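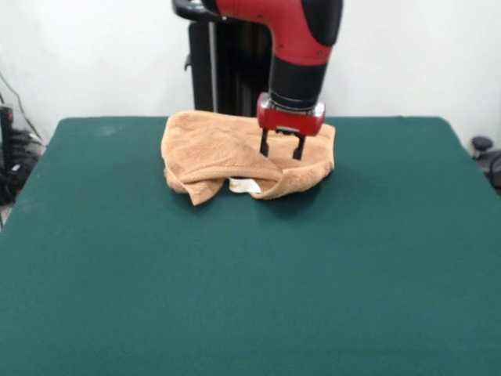

*The red and black arm over the green test table at Nundville, gripper open above a towel.*

NUNDVILLE, June 2022 – The towel-handling cell at the Bassi workshop is back in service after a four-day stoppage for gripper maintenance.

Cinzia Leone, who looks after the cell, said the arm had begun closing off-centre by a few millimetres, enough to miss a single fold of terry cloth. The fault was traced to lint packed into the finger slides. Both fingers were removed, cleaned and refitted, and the gripper's zero position was set again.

The table height was also checked. Fingertip clearance is now set with the gripper open, using a bunched towel in place of a flat one. Leone said flat cloth gave a false reading, as the folds of a loose towel can stand some 20 mm higher.

The cell then ran 159 test picks before it was signed off. Four were missed, all on the first setting, and the approach speed was cut by 18 per cent.

Nazareno Sartori of Uvance, which supplies the control software, said the new values had been saved as the default and copied to a second cell at Leltwood.

The slides will now be brushed out at the end of each shift. The previous interval was monthly, a schedule in place from January. A spare set of fingers is on order.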